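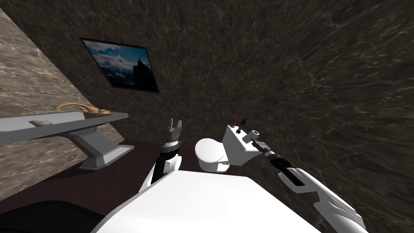
Bathroom run in the Kalinowski simulator, both arms up by the toilet

10th April

Sore neck, cold coffee, and I'm still grinning. I finally started the trial of the Kalinowski bathroom kit, the one I've been going on about since November, and I spent pretty much the whole day in its little marble bathroom. The trial runs 26 days and then they want real money, so I'm writing things down as I go this time (last trial I remembered nothing and had to guess at half my review).

Setup was okay. Two restarts, one license key that wouldn't paste, and a help page that sent me to the Briltville office hours, which were over. After that it just loaded! You get the room, the robot with its two arms, and a list of chores you can set it or drive yourself. I drove. I wanted to feel how the arms handle before I let any script near them, and they're smoother than the Wiveck package, where every move felt like pushing a shopping cart with a bad wheel.

The decor, though. Dark marble, a gold faucet, a mountain picture on the wall. My own bathroom has a shower curtain with ducks on it. I'd like a plain boring room in the next update, please, with bad lighting and a bath mat that slides around. 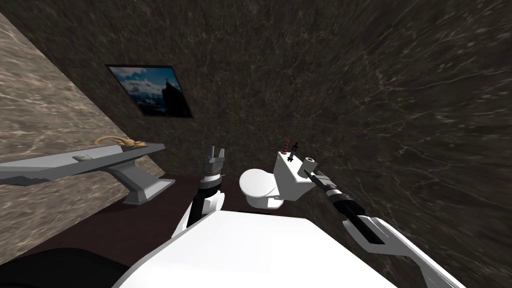 Reaching is what I care about most, and it's where I spent the afternoon. The left arm I mostly parked. The right one I kept sending over to the toilet tank, where the paper roll stands at the end of a row with two skinnier things, one of them banded in red and black. Getting the gripper close to the roll is easy enough from this view, but judging depth is hard, and with the fingertip right over the bottom of the roll I couldn't tell if I was touching it or just lined up with it. A second camera view would fix that. It's in the paid tier, naturally, at 60 a month. Grr.

I also don't love the stretched look of the marble over on the right. It's a small thing, but if I'm paying for looks I'll be picky about looks.

So far I'd put it ahead of Wiveck for feel and behind it for price. Paresstead has a kitchen version I could try for 3 days, and I might do that before I decide. Tomorrow I want to try the scripted chores and see how the left arm does when I'm not babysitting it. Going to go stretch my neck now and find something to eat.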